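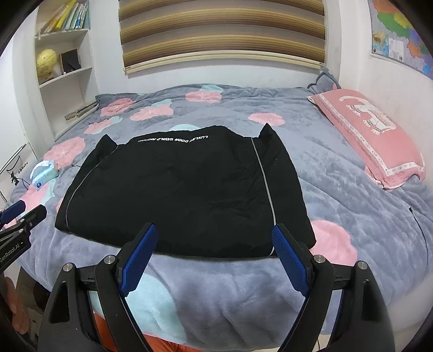
Folding a Printed Work Shirt or Jacket Flat on a Bed

Home Laundry Folding Storage Repairs Contact

Revised 17 Apr 2019. Method by Ilari Eskola, checked by Ruth Hulme.

This page covers smooth-faced dark garments with piping and a line of print: company shirts, light team jackets, warm-up tops. The method also works on plain garments, but the piping is what makes it accurate, as it gives two fixed lines to fold against. Cotton T-shirts are on a separate page and use a shorter sequence.

The finished packet fits the Carnton drawer (internal width 609 mm) two across, with the packets standing on edge. For the Sowerby shelf, stop after step 7 and stack flat.

1. Surface

A made bed is the usual choice in a small room. It is wide enough for the garment at full spread and sits at a workable height for most people. It also has a drawback: a plush blanket grips smooth fabric from below, and the lower layer stays put while the upper one slides. Allow for this by lifting the cloth when moving it. Do not drag.

Pull the blanket level before starting. Long shallow wrinkles in the bedding matter little. A hard ridge or a cord under the cloth will print through, so clear those first.
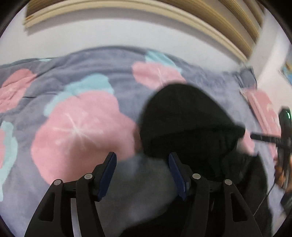
Flowered blanket spread to the wall, slatted wood above.

A patterned blanket is useful under a black garment. The edges show clearly against it, and a large motif can serve as a reference point for the hem. Black on navy bedding is harder to judge. In that case lay down a light towel.

If the bed stands against a wall, work from the open side and place the collar toward the wall. Keep the hem within easy reach. Most of the adjustments are made at the hem, and leaning across the bed to reach it shifts the blanket.

2. Preparation

Close all fasteners. Zippers go to the top; snaps are closed from the bottom up. Empty the pockets. Turn cuffs and collar to their normal wearing position.

Check that the garment is fully dry at the seams and behind any print. Printed areas dry slower than the surrounding cloth, and folding them damp can make the print stick to itself.

Remove lint now. On black fabric, pale specks are easy to see while the garment is open and awkward to reach later. Use a dry brush in one direction, collar to hem. Tape is acceptable on plain cloth but keep it off the lettering.

3. Folding sequence

Step 1. Lay the garment with the printed side down if the print is to show on the finished packet, or up if it is to be protected. The rest of the sequence is the same.

Step 2. Take hold of both shoulder seams and lift until the body hangs clear of the blanket. Lower it hem first. This removes most of the twist.

Step 3. Smooth from the center line out to each side with the flat of the hand. Light pressure only. Faint creases can stay at this stage — they come out under the weight of the stack.

Step 4. Fold the left sleeve across the back at the shoulder seam. Turn it down so that it runs parallel to the side seam. Repeat on the right.

Step 5. Find the piping on each side. Compare the two lines at the hem, then at the shoulder. If one sits farther in than the other, the body has rotated. Lift the side that is out and reset it. Do not correct by pulling the hem, which stretches the piping and leaves a wave in it.

Step 6. Fold each side in, using the piping as the guide. At this point the body is often wider at the hem than at the shoulder, giving a trapezoid. For a square packet, turn in slightly more cloth at the hem. The strips outside the piping will not be equal on most garments. Match the outer edges of the packet and let the piping fall where it does.

Step 7. Deal with the corners. Loose cloth at the shoulders tends to stand up in points at the collar end. Press each point down and tuck it under the nearest layer. A point left standing becomes a sharp diagonal crease after a day in the drawer.

Step 8. Fold the hem up to one third of the length, then fold again to the collar. Keep the second fold off the line of lettering. If it would land there, make the first fold shorter.

Step 9. Turn the packet over and check the front edge. It should be one clean fold with no hem showing.

4. Common faults

Packet wider at one end. The sides were folded parallel to the seams on a flared body. Open back to step 6 and take in more at the hem.

Cracked lettering. The fold was placed on the print. Refold with the print on a flat panel. Existing cracks will not close.

Shine along the fold. Caused by pressing by hand too hard on smooth synthetic cloth. Steam from a distance, no iron contact.

Packet opens by itself. Too few layers for the stiffness of the fabric. Use a Lokine band, size 2, across the middle.

5. Storage

Stand packets with the folded edge up. Rotate them front to back when fresh laundry goes in. Garments put away for the season should be opened and refolded once on different lines — January is convenient for summer team wear.

Drawer divider part number: 3585. The older divider, 2905, is too shallow for jackets and should be kept for shirts.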